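News from the Clustever kitchen bench

Those of you who came along to our open day will remember the little play kitchen at the far end of the Flornach workshop, and how hard it was to get anyone under ten (or over forty, come to that) away from it. It has become the home of our teaching-by-hand project, and we are long overdue in telling you how it is getting on.
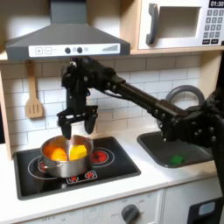
Page last changed: February 2022

The idea is simple enough to explain over a cup of tea. A person moves a pair of handles, the arm copies what they do, and the computer keeps a record of every movement along with what the cameras saw. One go at a task is what we call a demonstration. We have 500 of them so far and would dearly like to reach 2000 by July, so there is plenty still to do and plenty of room for new hands.

The job we keep coming back to is clearing up and cooking with the toy food. There is a small green piece that goes to and fro between the sink and the stove, and it has taught us a great deal about patience. Reaching down into a deep basin is harder than it sounds when you can't feel the sides,

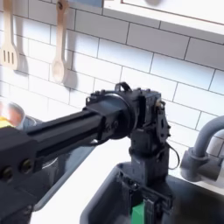
and most newcomers grip too early, or come down at a slant and nudge the thing into a corner. We ask people to stop above the basin, line the fingers up, and only then go down – slowly, as if the food might wake. If you do fumble it, please carry on and try again without stopping the recording. A good recovery is worth having, and the Brollorum software we use lets us mark those goes separately afterwards.

We have also learnt to keep sessions short. After 2 blocks of practice even our steadiest drivers begin to hurry, and it shows in the recordings, which get jerky towards the end. So it is a proper break now, with biscuits, and our thanks go to the Ait Brahim bakery across the yard for keeping the tin so well filled over the winter.

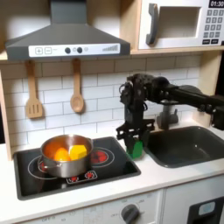
Coming to have a go

New drivers are very welcome and need no experience at all. Leave your name on the sheet by the workshop door, and allow a whole morning so that you have time to get used to the handles before we start recording.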